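What a Metal Bin Is Good For

Saturday, March 2, 2024
By Branton Zisex

2 min read

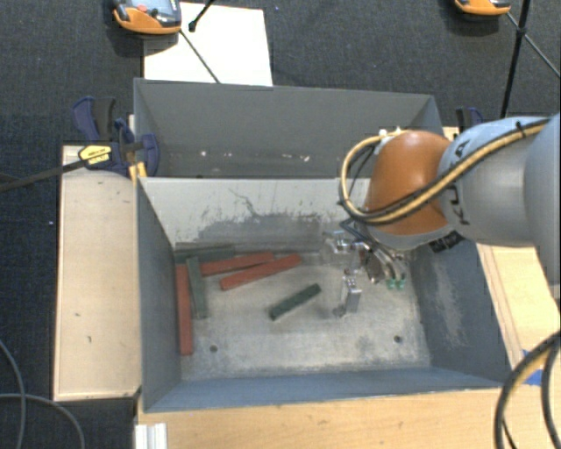
Should loose wooden or plastic blocks be stored in metal bins? Metal works well for heavy use, provided the bin is shallow enough that the bottom layer can be reached without tipping it.

Depth is the first figure to check. The workshop store in Ikville settled on 320 mm for its general bins after a trial in May. Deeper bins held more and were emptied less often, but short pieces stayed at the bottom for weeks.

Color is the second matter. Red and dark green blocks can share a bin and still be sorted by eye against bare gray metal. Two reds of similar shade can't, and belong in separate bins.

Wear is mostly cosmetic. Floors scuff and stain, and inner walls pick up scratches and scraped streaks. None of this affects storage. Rust does, and so does a raised edge – run a gloved hand along the rim twice a year and file down anything that catches.

Small round holes in the floor let grit fall through. They should be kept clear, and should be narrower than the smallest block in the set.

Fill level is a matter of habit. The Tănase shelving guide, which Ikville follows, sets the limit at 70 percent of bin height. Below that, blocks can lie at any angle and still be picked out singly. Above it they bridge and lock, and the bin has to be shaken. Bins standing one behind the other need a hand's width between the rims.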